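Hevora Drawing Kit

The Hevora Drawing Kit is a tabletop robotics package sold by Grumar, a small maker of classroom and hobby equipment, and it is meant for people who would like to see a robot arm do something as homely and pleasant as drawing and painting on an ordinary sheet of paper. It grew out of a workshop project by Tharun Arumugam, who wanted a first exercise that beginners could judge with their own eyes — a square either closes at the corners or it doesn't.

The kit costs $900 and comes with an arm, a two-finger gripper, a wrist camera and a booklet of 34 exercises. The early ones stick to simple outlines, and the wrist camera lets the user check how the paper is lying in relation to the fingers.
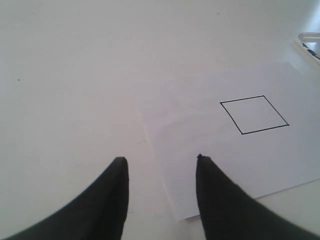 Wrist camera view of a square outline on paper, with the gripper fingers in the foreground.

Painting comes later in the booklet, from exercise 19 onward, and it is the part most owners seem to remember fondly. The arm has to carry its tool over to a tray of paint and lower it just far enough to reach the color, and that small dip usually takes more patience than any of the drawing that came before it.

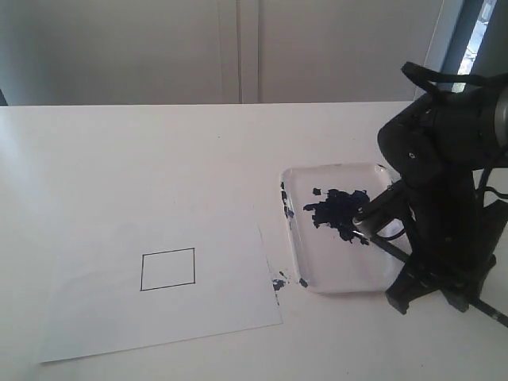 Grumar suggests allowing 3 practice dips before moving on to the page, and keeping the tray close to the sheet so that the arm has only a short way to travel. A companion program called Mirkine stores each path, so a good one can be replayed or gently adjusted. Refill paper and spare trays are sold separately under the Kariuki name.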